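Celsius Sparkling, the white can: a month of afternoons
Review by Uchenna Adebisi, 24/12/2019

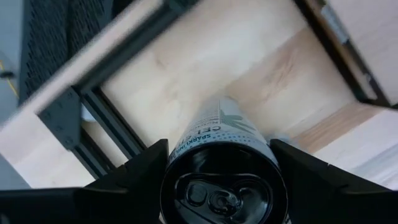 I gave up coffee after lunch in November, for reasons that involve a dentist and a very long invoice. The gap had to be filled with something, and the corner store had these in the cooler next to the string cheese.

First, the can. It's white with a green leaf on it, so you feel you are making a wellness decision, and then you get to the top and the lid is glossy black, tab and all, like a tiny limousine. I like it more than I should. The gray dots that run around the can just under the rim are a nice touch too, if you're the sort of person who reads packaging while waiting for a spreadsheet to load. I am.

The tab on mine has been well behaved. I bite my nails, so I grade these things harshly, and I've only had to go get a spoon once.

Taste: fine. Sweeter than I'd pick, with an aftertaste that hangs around like a coworker near your desk at 4:55. Very cold, it's good. Left on my workbench for an hour while I argued with a Skorkholm bookshelf, it was a different drink, and I finished it out of thrift. The fizz is sharp at first and gone by the halfway point, at least at the speed I drink.

It did keep me awake through the bookshelf instructions. It also kept me awake at one in the morning, reading reviews of better bookshelves.

I'd buy it again, one at a time. My sister bought a whole case and now keeps trying to give them away.

Three and a half stars. The lid gets four.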